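Under the Front Edge
Small-tool storage and floor power at the shared workroom table
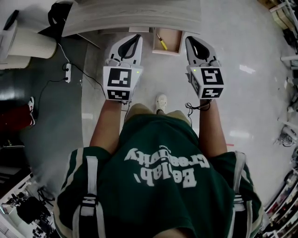
Light gray wooden table with an open pale tray under its front edge. The power strip is on the floor to the left.

By Reinaldo Sales
June 16, 2024

The drawer is the expensive part of a work table. It needs a box, a front, two runners, a stop and enough clearance on both sides for the runners to work, and it takes up the space where a seated person wants to put their knees. In a shared room it also fills with things that no user of the room will claim. For these reasons a number of workroom planners have stopped specifying drawers at all and gone back to a plain open tray set beneath the tabletop.

The screwdriver in the tray in the photograph, a yellow-handled one, lies on the diagonal. A closed drawer would hold it just as well. The difference is that an open tray can be checked from a chair, or from the floor, without moving anything.

Stellan Engström has planned workrooms for the Grosholm practice for most of his career and keeps a written standard for them, now in its fourth revision. Tables come first in that standard, then power, then floor. Storage gets a single page at the end.

"Storage is where people want to begin," Engström says. "They send me a list of cabinets. I send it back and ask where the plugs are."

The table

The Grosholm standard calls for a wooden top 60 inches long with a light, low-gloss finish. Light gray is preferred over white. White tops show every pencil mark and throw glare under ceiling lights; dark tops hide small black screws. A mid-tone wood grain looks good in a catalog and performs poorly once there are washers on it.

Thickness matters less than most buyers expect. What bends a top is the unsupported span, and a rail along the back takes care of most of it. The front is left without a rail where possible so that a tray can be fitted and the sitter's thighs clear it. Where a front rail is unavoidable, the tray hangs behind it and the user has to reach under and over. Engström has tried this arrangement twice and does not recommend it.

Trostitz, a maker of contract furniture, sells its tops predrilled along the underside for this purpose. Older tops can be drilled on site with a depth stop. The pilot holes should go no deeper than half the thickness of the top, and the stop should be checked after every few holes, as collars slip.

The tray

There are three common ways to mount an open tray beneath a top. It can be hung on fixed brackets, slid on wooden cleats, or placed on a shelf of its own.

Fixed brackets are the cheapest. The tray does not move, so the gap between the rim and the underside of the top has to admit a hand. Four inches is comfortable. Three is possible for most adults but scrapes the knuckles.

Cleats allow the tray to be pulled forward and lifted out, which is useful when the whole contents need to go to another table. They need a stop at the back and some wax. Without a stop the tray migrates toward the wall over a few months and ends up out of reach.

A separate shelf is the heaviest option and the most forgiving. It carries a tray of any size, and the tray can be swapped for a different one when the work changes. It also collects dust behind the tray, where a broom cannot go.

The tray itself should be pale inside. Unfinished light wood is good; clear-coated light wood is better and wipes clean. Felt linings are popular and hold metal filings. Dividers are a matter of opinion. Engström is against them for any tray that serves more than one person, on the grounds that the dividers record how one person sorted things on one afternoon.

His rule for contents is short. Whatever is used at that table and fits flat in one layer may stay in the tray. Anything stacked on top of something else goes to the shelf.

A screwdriver is the usual first occupant. The most useful single driver for a shared table is a medium one with a bright handle. Red and yellow are the easiest to pick out against gray and pale wood. Green handles do well on wood and badly on a green cutting mat. Black handles are a false economy in any room that has black cable in it.

Power on the floor

A table placed away from the wall raises the question of how to get power to it. The Grosholm standard ranks the solutions. A floor outlet is best, followed by a strip mounted under the tabletop and fed by one lead, followed by a strip on the floor beside the table.

Most rooms end up with the third. It costs almost nothing and can be changed in a minute, and in a room where the tables move every month it is a defensible choice. It does need some discipline.

The strip should lie parallel to the nearest table side, within the line of the legs or close against it. Its supply lead should leave on the side away from the walking route. Leads coming out of it should run together for as long as they can before they part. A thin white cable and a thicker black one crossing the same stretch of floor by separate routes make two trip lines where there could be one.

Color is worth a note here as well. White cable on light gray flooring is hard to see, especially where the floor is glossy and carries reflections from the ceiling. Black cable disappears on dark flooring in the same way. Many workrooms have both kinds of floor, light in the middle and dark to the side, so no one cable color works throughout. Engström sleeves any lead that crosses from one to the other. The sleeve used on recent jobs is a Kumo braided type, split along its length so that plugs do not have to be cut off and rewired.

Load is simple to work out. On a 15 amp circuit the usual bench items – a lamp, a laptop supply, a battery charger – come nowhere near the limit. Heat guns and space heaters do, and the standard gives them a wall outlet of their own. A strip should never be plugged into another strip. This sentence is printed in the standard in larger type than the rest.

An air purifier or fan, where there is one, is best stood on the floor near the strip and outside the knee zone. Tall cylindrical models take up little floor area and draw air from the sides, so they need open space around them. Bags and coats are the common obstruction. A bag draped at the end of a table will find its way against the intake within a week unless there is a hook somewhere else.

The hook is the least expensive item in the standard. One per seat, mounted on the wall or on the table end, at a height that keeps a loaded backpack off the floor.

Shelves for odd shapes

Stands, clamps and similar equipment do not fit trays and should not be asked to. They go on an open shelf low down at the side of the room. A white shelf is recommended when most of the equipment is dark, for the same reason that the tray is pale. The outline of each item stays readable even when several are pushed together.

Deep shelves are a mistake. At twelve inches most stands can be set in a single row. At eighteen a second row forms at the back and is forgotten. The planners at Assunção, a firm that fits out teaching workshops, measured this on one of their own projects and found 282 separate items on shelving that had been inventoried the year before. A large share of the back row was not on the inventory.

Their remedy was to screw a batten along the shelf to make the rear third unusable. It looks like a fault and visitors ask about it.

Floors

A gray resin or sealed floor suits a workroom well. It shows dropped hardware, takes rolling loads and can be mopped. High gloss is the weak point. Bright patches of reflected light move as a person moves, and a small clear or white part lying in one of them is effectively invisible. A satin topcoat reduces the problem without making the floor harder to clean. If recoating is out of the question, changing the lamp diffusers does part of the job.

Items left on the floor deserve the same treatment as items on the table. Shoes need a rack or a marked strip by the door. A red object on dark flooring is easy to see from standing height and easy to miss from a low seat, where the table legs and the power strip get in the way. Engström walks each finished room twice, once upright and once from a stool, and writes down what he finds on each pass.

Costs

The October refit that produced the fourth revision was done on a total of $2449, excluding labor. The largest line was the recoating of the floor. The tables were kept and drilled for trays. The trays were made from offcuts, with cleats in the same stock, and the hooks came out of a box left from an earlier job.

Two changes have been made since. The cleat stops were moved forward by an inch, and the cable sleeve was extended past the last table to the wall. A request for lockable drawers is under review. Engström has priced them and has not yet replied.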